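Steko Salt Village: Your Questions Answered

We get wonderful questions about Steko, by email and at the trench side, and we've gathered the ones that come up most. Answers are by Obed Darko, who has dug here for 18 seasons and still can't walk past a potsherd. Page revised October 2024.

What is Steko?

Steko is the remains of an Iron Age village that made salt, and it made a lot of it. It sits on a low terrace above the Chornovol, a slow brown river with brine springs all along its east bank. People settled next to those springs, boiled the brine down in clay pots, and traded the salt up and down the valley for several generations. Then they left. What they left behind is a layer of broken red pottery so thick in places that you can stand in a trench and see nothing else from your knees to your chin. I love that layer!

How old is it?

We have one really good date. A row of oak posts survived in the wet ground beside the largest spring, and one of them still had its bark edge, so the tree rings could tell us when the tree was cut: the winter of 766 BC. The posts held up a walkway, and the walkway was built over an older spread of ash and broken pots, so salt making had begun before then. How long before is a question I would dearly like to answer.

The end date is fuzzier. The latest pottery styles belong to the next century or so, and radiocarbon is famously unhelpful for that stretch of time because the calibration curve goes nearly flat. You send off a lovely charred grain and get back a range of several hundred years.

How big was the village?

Bigger than anyone expected when the first trench went in. The magnetic survey shows 128 house outlines, though they weren't all standing at once. Many overlap, which means one was gone before the next was put up. I usually tell people to picture a few dozen houses at any moment, with smoke coming from the boiling sheds on the river side, and then argue with me about it over lunch.

How did they make the salt?

The brine comes up weaker than seawater in a wet spring and stronger by late summer. It was carried or channeled into clay-lined pits, where it sat and the mud settled out. From there it went into rough clay vessels standing on little clay pillars over a long, low fire. As the water boiled off, the pot was topped up again and again until it held a wet mass of crystals. That was packed into small molds and dried near the embers, and the mold was smashed to get the salt cake out.

Archaeologists call all this broken salt-making gear briquetage. It is ugly stuff. It's crumbly and it has no decoration, and bits of chaff show where they were mixed into the clay. But pick up a piece and very often there's a thumbprint in it, pressed in by somebody who was making their fortieth pillar of the day and wanted to go home.

How do you know it was salt and not something else?

A fair question, and people did argue for tile making back in the early days. The springs are a strong hint. The inner surfaces of the pots also have a bleached, lilac-gray color that clay gets when it's heated with salt, and samples show more chlorine inside the pot wall than outside. And the pillars turn up by the bucket. We have 980 complete ones so far, and I have given up thinking of a new way to display them.

Who bought all that salt?

We can follow some of it. Pieces of Steko mold have turned up at farms a long way upstream, including at Rorkgate, the hilltop enclosure you can see from our parking lot on a clear day. Rorkgate had big storage pits and a great many cattle and pig bones, so it makes sense that they'd want salt for curing meat. In the other direction, Steko has bronze pins and a few glass beads that weren't made locally. Somebody here was doing well.

Whether Rorkgate controlled the salt is another matter. The older guidebooks say flatly that it did, and draw a chief in a cloak. I'm not convinced. Steko had no rampart or ditch, and its houses are much the same size from one end to the other. My own guess is that families each had their own hearth and sold to whoever came by, but it is a guess, and I've changed my mind about it twice.

Why was it abandoned?

Everybody's favorite! There are three serious ideas, and they could easily overlap.

The first is fuel. Boiling brine eats wood. Pollen from the old river channel shows oak and alder dropping steadily through the village's life, and in the upper layers the charcoal is mostly twigs and brushwood. If you have to walk half a day for firewood, salt gets expensive.

The second is the river. The Chornovol moved its bed westward at some point, and the northern springs are now buried under silt. We don't have a tight date for the move. If it came quickly, it could have shut down half the hearths within a few years.

The third is competition. Rock salt from the hills beyond Ilesance starts to show up in the valley late in the period, and it needs no fire at all.

What we don't see is any sign of attack. The last houses have no burned floors with belongings left on them. The hearths were raked out. Useful tools are rare in the final layers, and that usually means people packed up and took them along.

Did they have a cemetery?

They must have, and we haven't found it. Salt workers' bones would tell us so much about diet and wear and where people grew up. There is a promising rise to the south of the site, under a very nice orchard whose owner we are being very polite to.
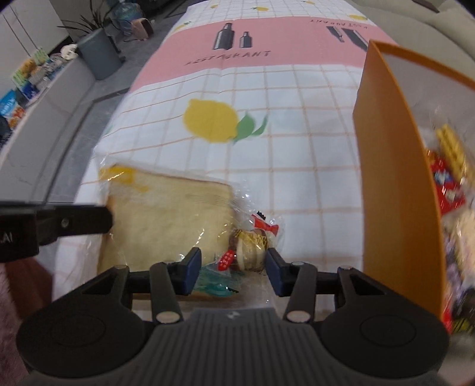 Can I visit?

Yes, please do! The terrace is open all year during daylight, and the footpath is flat and graveled as far as the walkway shelter. Past that it can be boggy. The trenches are open to look at while we're digging, which is mostly in September, and they're backfilled the rest of the year to protect them.

Where are the finds?

Most are in the museum at Ilesance, on the upper floor. The oak posts took years to conserve and have a room to themselves. Ask at the desk to see the study drawers if you want to look at molds and pillars up close.

I found a piece of red pottery on the path. May I keep it?

Please leave it where it is, even if there are a hundred more beside it. If it looks unusual (a rim with a pattern, say, or anything with a hole through it), take a photo with your shoe or a coin next to it, note the nearest path marker, and show us. A visitor did exactly that with a loom weight two summers ago and we now have a whole new trench there.

Can you still make salt from the springs?

We've tried it twice, with copied pots and a long trough fire. The first time every pot cracked. The second time we'd mixed more chaff into the clay and kept the fire much lower, and after a very long night we had a gray, slightly smoky cake of salt - and it was delicious on boiled eggs. We hope to run it again next September, and anyone willing to feed a fire at three in the morning should write to us.

What should I read first?

Start with the trail booklet, sold at the museum desk. It has the magnetic survey folded into the back, printed large enough to trace the houses with a finger. The full excavation reports are in the reading room at Ilesance, and the second one has the best drawings of the walkway.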